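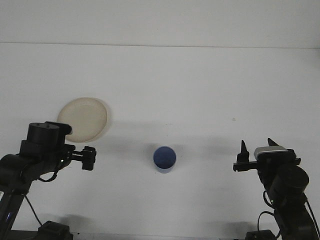

*A small blue cup and a cream-colored plate on a white table.*

# Stop asking the help desk to close tickets faster

The monthly IT report at Clovbridge has a number at the top in very large type. In June it was 485, the count of tickets closed. The month before it was lower, and there was an arrow pointing up to show that this was good.

I worked on that help desk for six years and I now do the same kind of work for a smaller firm. I still get the report because nobody has taken me off the list. Each time it arrives I look at the number and wonder what it is supposed to tell the people reading it.

A closed ticket means a technician changed a field from one value to another. Sometimes the person on the other end got their printer back. Sometimes they gave up, found a colleague's printer, and didn't answer the follow-up email, so the system closed the ticket after seven days of silence. Both count as one. At Clovbridge we used a ticketing product called Plotero, and it had no way to tell the two apart in a report. You could read the notes, but managers don't read 485 sets of notes.

Once the number is a target, people work to it. I did. If someone called with a slow laptop and a missing shared drive, I opened two tickets. If a problem looked like it would take all afternoon, I left it in the queue and took password resets. I wasn't lazy and neither were the others. We had a screen on the wall with our names in order, and at review time the order mattered.

The worst case I remember was the Rivera office. Their connection to the file server dropped every morning for a few minutes. Each morning somebody called, we told them to wait and try again, and it came back. Ticket closed, average time under 6 minutes. This went on for 29 working days. On paper Rivera was one of our best-served offices. Then Charito Navarro, who had just moved over from the network team, asked why the same floor kept calling at the same time. She found a backup job set to run at the start of the day, when it should have been running at night. It took her most of a day to track down and get changed. She logged it as one ticket. That week she was at the bottom of the screen.

I have told this story to managers and they usually agree that it's a shame, and then they suggest adding another number. Repeat calls per site, say, or a satisfaction score. I'm not against either of those. A repeat-call figure would have caught Rivera in the first week. But the satisfaction survey goes out on closure, and the people who answer it are mostly people who are furious or people who know the technician by name. We had one user who gave full marks to everything, including a ticket where we lost her mailbox. 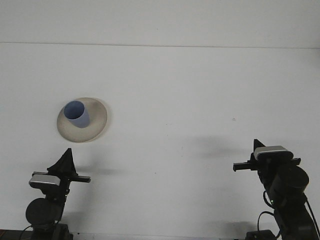
*The blue cup, tilted, on the plate.*

What I would do costs very little. Take two hours a week away from the queue for each technician and let them look for things that keep coming back. They should choose the problem themselves, since they're the ones who hear about it. Write down what was found, even when the answer is that nothing could be done. Put that at the top of the monthly report and move the ticket count to page two, where the people who plan staffing can still find it.

Siv Midtbø ran the desk at Skonano this way when I was on loan there. She had no wall screen. She had a list, on paper, of faults that had come in more than twice, and she went through it with us at the end of each week. Some items stayed on it for months. There was a meeting room where video calls had no sound, and it must have been there the whole time I was. But the list got read, and things did come off it, and when one came off the calls about it stopped.

The objection I hear most is that the queue will grow if you take people off it. It will, at first. At Skonano users waited longer for small requests during my first few weeks, and some of them complained. A manager has to be willing to sit through that and say why it's happening. I understand why many aren't. The complaint comes in on the first day and the benefit takes a while, and it's hard to put an arrow next to calls that never came in.

The other objection is that without individual counts, you can't tell who is working. I think any supervisor who sits in the same room, or reads a handful of tickets a week from each person, knows that already. The count mainly tells you who is good at picking tickets.

Charito has left Clovbridge and works in networks again. The Rivera office still has a working connection in the mornings, as far as I know. There is nothing about it in the report.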